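The Trouble With a 114-Page Rulebook
12 Feb 2023

A draft code of practice for shared robot benches has been going around since October. It comes from a working group that met in Eloldale, and it runs 114 pages. I have read all of it, including the annexes, and I would like some of that weekend back.

I should say where I stand. I like rules. I spent years in shops where the only rule was "ask the guy who built it," and the guy who built it had usually left. A bench where two arms reach over the same tabletop needs written practice. My complaint is with what the group chose to write down.

Take section 4, on labeling. Every container that enters the work area must carry a label of a certain size, facing a certain way, logged before the shift. Fifteen pages of this. Section 9, on cables, gets half a page, most of it a reminder to "route cables in accordance with good practice." Good practice was supposed to be what the document told us! If I knew what it was I wouldn't have needed the download.

Anyone who has kept a pair of arms running will tell you where the hours go. A cable that was fine at one elbow angle comes up tight at another. A tie slides. A loop that hung clear of the table last month now catches on a bin. None of that makes a good chapter, I suppose. It's hard to hold a workshop session on slack.

Then there is the certificate. Wukden, which sells a bench management package, already offers a "ready for the code" badge on its website, for a code that hasn't been adopted. Resamine has a competing one. I asked both what the badge tests. Wukden sent me a brochure. Resamine sent me a checklist of 300 items, and I went through it looking for anything that would make a person walk over and look at the equipment. I found four. The rest can be answered from a desk, and will be.

Defenders say paperwork is how habits get started. Maybe. I've seen it go the other way. At the Trevor bench, where I helped out for most of a year, we had a daily form with a box for "workspace clear." The box was ticked every morning in the same pen by whoever got there first. Nothing on the form said what clear meant. Clear of people? Of last night's jars? Of anything that isn't in a holder? Three of us would have given three answers, and the draft code, for all its length, still uses the word without defining it.

The word matters on a working bench. The one below has a basket, a divided bin and a rack along the far side of the table, and a few containers standing loose in the middle, within reach of both arms.
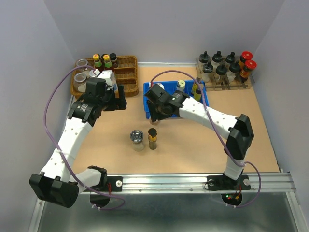 Two arms on one rail, with the purple cables looping out past the forearms.

Is that workspace clear? By my reading of section 6 it could pass or fail depending on who fills in the form. Somebody careful might call the loose jar, bottle and small container the job. Somebody equally careful might call them obstructions. As for the cables, the code would want to know that they are routed in accordance with good practice, and would take your word for it.

Here is what I'd ask for. Define clear. Give cables a real chapter, with slack measured at full reach and a check after every change to the arm. Say who may enter the space between two arms and what has to be switched off first (the draft leaves this to "local procedure," in an annex). Cut the labeling section to a page.

And put a price on it. The group's own estimate is around 800 dollars a year per bench to comply, which assumes somebody's time is free. A small shop will pay that once, get the badge, and go back to asking the guy who built it.

Comments on the draft are still open. Mine went in last week and I got an automatic reply thanking me for my label.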